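4.2 What people told us about refilling

I went into the interviews expecting to hear about price. Everybody in the planning meetings had told me it would be price, and the survey we ran in September seemed to agree, because when you give 732 households a list of reasons and put "cost" at the top, a lot of them tick "cost." Talking to people in their kitchens was another matter. We did the long interviews with 162 of those households, split between Brondlow and Toft, and in most of them money came up late or only when I asked.

What came up first was the cap. People keep bottles with caps they like, and they'll put up with a scratched or cloudy bottle for a surprisingly long time if it closes well. One woman in Toft had used the same one for dish soap through two house moves and was a little offended when I asked if she'd thought of replacing it (she had not). Wide screw caps did well with older participants, who talked a lot about sore hands and small flip tops that snap off. I'd coded all this as "convenience" in my first pass, and I had to go back and pull it apart into opening, pouring and closing, which turned out messier but a lot more useful. 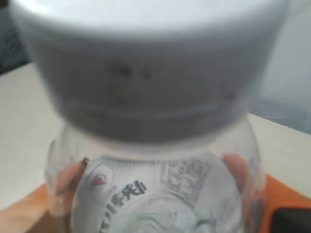
Figure 3. Clear plastic bottle with a white cap, of the general type participants talked about keeping.

Telmo Marín read an early draft of this section and wrote in the margin that I was making the cap do too much work, and that people who keep a bottle for years probably have a cupboard for it, a habit around it and a shop on the way home, so the cap may just be the part they can point to. I think he's partly right. When I went back through the Brondlow transcripts with his note in mind, the steady refillers nearly all mentioned a fixed place where the empties waited, usually by the back door or under the sink. The people who had tried refilling and dropped it talked about finding empties in odd spots, or forgetting them in the car.

Still, I don't want to give up on closures completely. Plusum, the refill shop in Toft, let me sit by the counter for several afternoons, and the talk there was full of leaks. Leaks in bags, leaks on bus seats, one memorable leak into a cello case. A person who has had one bad leak tells the story for years, and their neighbors can tell it too — I heard the cello story from three different households.
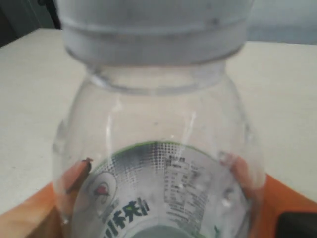 The leak stories also explain something odd in the survey numbers. Toft households were more likely than Brondlow ones to say they owned suitable containers, and yet they were less likely to carry them to a shop. I had put this down to distance at first. But most of the Toft sample lives closer to Plusum than the Brondlow sample does to anything similar, so that can't be the whole answer. My reading now is that "suitable" meant suitable for standing on a shelf, and we should have asked about carrying as a separate question. We didn't, and I'm still kicking myself over it.

Labels were the other thing I underestimated. People wanted the old label gone or they wanted it left alone, with very little in between, and a couple of shared households had argued over it. Those who left labels on said they knew what was inside by habit. Those who scrubbed them off mostly wrote on tape instead, and the tape fell off in the wash. Findside, which transcribed the recordings for us, flagged so many mentions of tape that I added a code for it halfway through and had to redo the first batch.

I come back to the carrying problem in Section 5, together with the diary entries, where people wrote down each trip on the day they made it and were a good deal harder on themselves than they had been with me at the kitchen table.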